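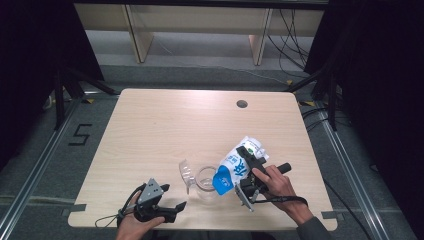 Keep the Bad Pours

Opinion
By Agustina Lagos

Print this article | E-mail this article

Most teams that teach manipulation with handheld grippers delete their failures before training. I think this is a mistake, and pouring is the task that shows it best.

A pour has no clean success signal. A pick either holds or drops. When a carton is tipped over a pitcher, the demonstrator corrects the angle continuously, and the correction is what the policy needs to learn. At Temton we recorded 1621 demonstrations of one pouring task with two handheld grippers. Our first filter removed every episode in which the operator hesitated, re-aimed or backed off. The remaining set looked excellent. The policy trained on it poured well from the starting positions it knew and had no response when the pitcher stood 15 mm to the left.

Ayodele Akinola then restored 400 of the rejected episodes, all of them containing a recovery. Training settings were unchanged. The new policy was slower and its trajectories were uglier, but it re-aimed.

The usual objection is that a policy copies whatever it is shown, hesitation included. This is true, and it costs time per cycle. It can be reduced by labeling the segment before the correction and giving it less weight. Labeling took us 3 working days.

Remote control does not remove the problem. We ran the same task through a Braltel teleoperation station in May, and operators there made more corrections, mostly because they could not feel the weight of the carton shift. Those episodes were discarded at a higher rate, by people who had been told to deliver clean data.

I would change the instruction. Pay operators for completed episodes, corrections included, and record the reason for every deletion.

Print | E-mail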